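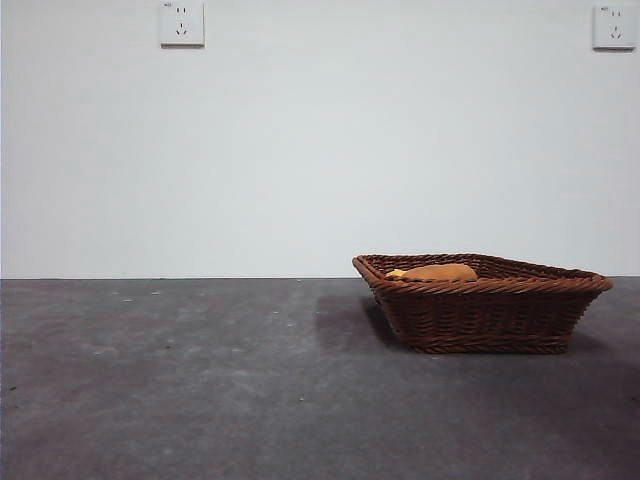 A shallow brown basket with a twisted rim, in the style Mimoza Stoyanova teaches in Bratstead.

Mimoza Stoyanova made her first basket when she was nine years old, and she says it was very ugly. "My grandmother put onions in it, and after this I was proud for the whole winter," she told me. We sat in her workshop in Bratstead, at a table where three students had left their work under damp towels.

She has woven baskets for 33 years now. Before she moved to Bratstead she lived in Jesley, where she repaired chairs during the day and wove in the evening. I asked her if she missed the chairs. "A little bit. With a chair you know when you are finished. A person sits on it and it holds."

Most of our talk was about the rim. In her opinion, people look at the sides of a basket when they buy it, but they should look at the top. "Your hand always goes to the rim. If the rim is thin, you feel it at once, when the basket is full." She likes a thick one, twisted like a rope, and she wants the strands to lie close together with no gap where a finger can catch.

The corners are harder. On a round basket the weaver can keep one rhythm, but on a long basket the strand must turn, and it often breaks there. "Thư Từ, she was my student two years ago, she broke so many that she started to talk to them," Mimoza said. "Now her corners are better than mine." For the base she makes a braid, also thick, so the basket stands well and does not rock on the table.

I wanted to know why she prefers the low and wide shape, with the sides opening to the top. She answered that it comes from the kitchen. In a deep basket the things at the bottom are forgotten. "In a low one you see what you have. You see one potato, you eat one potato."

She sells some baskets at the market in Uden in June, and the rest go to people who write to her. Last year she made 138 pieces, most of them dark brown. Light colors she does not like so much — "they show every touch" — but she will make them if somebody asks.

About cleaning she was strict. Use a dry brush for the small holes in the weave, then a cloth which is only a little wet, and never put the basket near a heater. Her own bread basket is older than her daughter, and its rim was repaired twice.

Before I left, she gave me a strand to bend around my finger. Mine broke. She gave me another one from the water and went to make coffee.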